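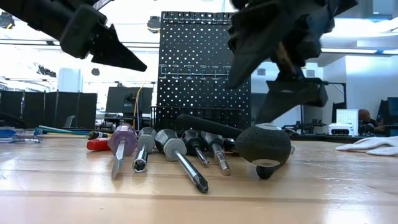
Iida Heiskanen asked last night why I'm still messing with two grippers when the Omia fingers "clearly won already." Fair. But they won on blocks. Blocks are easy.

So, screwdrivers. Different handles, different shafts, one with a big round ball for a handle. Each one wants to be picked up a different way and I want both grippers to hate it equally.

The contenders: Omia fingers, and the Pappas set with the softer springs. Same controller for both (Trostmont, stock firmware, no tuning past what's in the manual). If I tune one I have to tune the other and then it's December and I have no numbers.

Plan is 1000 tries per gripper, so 2000 total. Reset by hand when a tool rolls out of reach. Yes, my back knows.

Early notes, nothing you should quote me on:

Omia is better on skinny shafts. Closes clean, holds. On the ball handle it squeezes and the thing squirts out sideways. Every. Time. Almost.

Pappas is slower to close but it gives a little when it lands off center. Got the ball handle on the second try, then dropped the nut driver 8 times in a row. Eight. I checked the cable. Cable's fine.

Shiny shafts are killing the depth camera. Overhead lights bounce off the steel and the depth map just has holes where the tool should be. Turned exposure down, helped some. Matte tape would fix it but then I'm testing tape.

Someone's going to say use suction. Please don't say use suction.

Controller gripe: Trostmont reports "grasp ok" off motor current only. So it'll happily say ok while pinching the table. I'm logging its answer AND mine by hand, will post how often we disagree becuase I think that's the more useful number.

Also if anybody has the Flikutgate driver working with 2 arms on one bus, how?? Mine drops the second arm whenever both move together. Running them one at a time for now, so these runs take twice as long as they should.

Iida's reply just now: "bet you lunch Omia takes it anyway." Taken. She picks the place if I lose, I know wich one it'll be, and it's not cheap.

Next batch starts at 2. Raw logs go up when I've cleaned out the runs where I forgot to hit record.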